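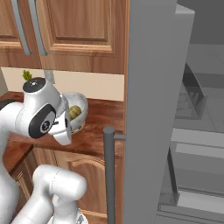
**Triltora Kitchen Pack** — simulated kitchens for arm training, sold by Groltix

Price: $1,129 per seat, per year
Reviewed by Inmaculada Pacheco, 8 September 2021

Groltix says the pack will "cut real-world testing to almost nothing." I've had a seat since August and I'd want to see that in writing, with a refund attached.

You get 34 kitchen layouts and a list of 2,002 tasks. The task count sounds great until you read the list. A lot of it is the same job with a different fruit. Bowl of green fruit by the backsplash, bowl of something else by the backsplash, and so on.

The wood grain is nice, and the counters have a good shine. Fine, but I'm not buying wallpaper. What I need to know is how the gripper behaves when it touches a bowl, and the manual gives contact settings two pages. Fridge doors swing open, though I couldn't find a way to change how stiff the hinge is.

Import from Rusu files worked on my second try. Tarkevus export is "coming," with no date given.

**Support:** email only.
**Trial:** none. Ask for one anyway before you pay, and test it on a task you have already run on a real arm.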